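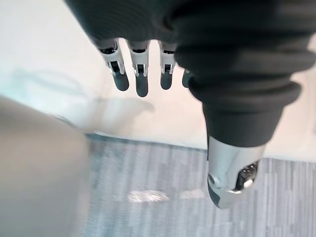

Robotic fingers beneath a ribbed, dark gray sleeve.

Home Features Reviews Interviews Columns Archive Subscribe

Keeping the Immortals Straight

How one paranormal romance series tracks its ages, wounds and oaths across nine books

May 24, 2023

The continuity file for the Iletti books has 2,824 entries. Each entry records one fact that has appeared in print: the color of a horse, the name of a ferry, the year a character stopped speaking to his brother. Satish Sundaram, the series' continuity editor, started the file after the third novel and filled in the first two by rereading them with a ruler under each line.

The Iletti novels, published by Drulovov, follow a family of long-lived guardians bound to a river city called Illeo. Each book centers on one couple and ends with that couple settled. The larger plot, a slow war over who controls the river crossings, carries over from book to book. That design is common in paranormal romance. It lets a new reader start anywhere and gives a regular reader a reason to stay. It also means that the leads of book two are still present in book eight as neighbors, in-laws and commanders, and that everything established about them remains in force.

Sundaram sorts the facts into four groups: age, body, promise and rule. He gives most of his time to the first.

Age

A mortal character in a contemporary romance needs a birthday and a work history. An Iletti guardian needs those things for several centuries. The oldest lead in the series has lived for 700 years by the reckoning given in book one. In book four, she mentions seeing a bridge built that another chapter places before her birth. The error passed through two rounds of copyediting. Each statement was reasonable where it stood, and the two were separated by three novels.

The file now stores every dated memory twice, once as a year in the story's calendar and once as the character's age at the time. A formula compares the two. When they disagree, the row turns orange. Sundaram says orange rows appear most often in love scenes, where characters tend to talk about the past without much regard for arithmetic.

Apparent age is stored separately from real age. Guardians stop aging at the point when they take the river oath, and the books have been fairly consistent that this can happen at any time after twenty. One male lead was described as looking thirty in his first appearance and "hardly twenty-five" in his second. The second description came from an elderly woman's point of view, and it was allowed to stand with a note in the file marking it as opinion.

That tag is used often. A statement made by the narrator in neutral text is marked firm. A statement made in dialogue or in close point of view is marked soft. Soft facts may be contradicted later. Firm facts may be contradicted only if the author writes a reason into the new book and Sundaram signs off on the placement.

Body

Romance is specific about bodies, and its readers remember what they are told. The file lists eye color, height relative to the partner, scars with their side and length, and the hand each character writes with. It also lists injuries and healing time.

Healing is a technical problem in books with immortal leads. If a guardian recovers from a stab wound overnight, a later scene in which a partner nurses him through a week of fever has to be explained. The Iletti books settled on a scale in the second novel. Wounds made by ordinary metal close by the next sunrise. Wounds made by river iron heal at the human rate and leave a mark. Every fight scene since then is entered with the weapon, the wound and the hour of day, the last of these having caused trouble in book five, when a wound received just before dawn had to be moved back by half a chapter so that the sickroom scene could take place at all.

Promise

The third group covers what characters have said they will do. It includes marriage vows, threats, debts and bets. It also covers refusals. A heroine who says in book three that she will never go back to her father's house can go back, but the book in which she does so needs to know that she said it.

Promises are the smallest group and take the longest to enter. A fact about eye color can be lifted from the page as it is. A promise has to be read for its terms: who made it, who heard it, what would count as keeping it and whether it expires. Sundaram writes each one as a single sentence in the present tense, with no adjectives. Where he cannot, he sends the passage to the author and asks which meaning was intended. Some of these queries have changed the text of a book still in proof.

Rule

The last group holds the working of the magic. There are fewer rules than readers tend to assume. Guardians cannot cross the river without paying. A crossing paid for in blood cannot be charged for again in the same lifetime. A bond between two guardians lets each feel the other's pain but does not carry words. That last rule is the one most often strained in draft, for the plain reason that a couple on opposite sides of a battle would find words useful.

Drulovov uses an outside reading bureau, Šimko, for a cold check of each manuscript. The bureau's readers are given the rules and nothing else from the file. They return a list of every point at which a rule is used, bent or left out where it might apply. For the ninth novel, the list came to 1,025 items. Most needed no action. A typical item reads, in full, "Ch. 14, she crosses, payment not shown." The author may decide that payment took place off the page, in which case the file gets a new row and the book stays as it is.

What the readers see

None of this material is published. A reader's guide has been discussed and set aside twice, on the grounds that a printed guide would turn every soft fact into a firm one. The author wants the freedom to be surprised by her minor characters, and a guide that states the ferryman's birthplace takes away one possible plot.

Readers keep their own records in any case. One fan-run list of character ages held 1,862 lines when Sundaram last compared it with his. He found four places where the two disagreed. In three of them the fans had missed a correction made in the paperback. In the fourth they were right, and the file was changed the same afternoon.

The correction itself had to wait for a reprint. Drulovov groups small text changes and sends them through together, so an error found shortly after a print run may remain on shelves for some time. The electronic editions are updated sooner, which for a period leaves two versions of the same book in circulation. The file has a column for this too. It records which printing a fact belongs to, and Sundaram has asked Šimko to cite chapter and paragraph in place of page numbers.

Work on the tenth novel begins in July. The leads are a toll clerk and a guardian last seen in book six, leaving Illeo by the north gate with a broken left wrist, river iron, late afternoon.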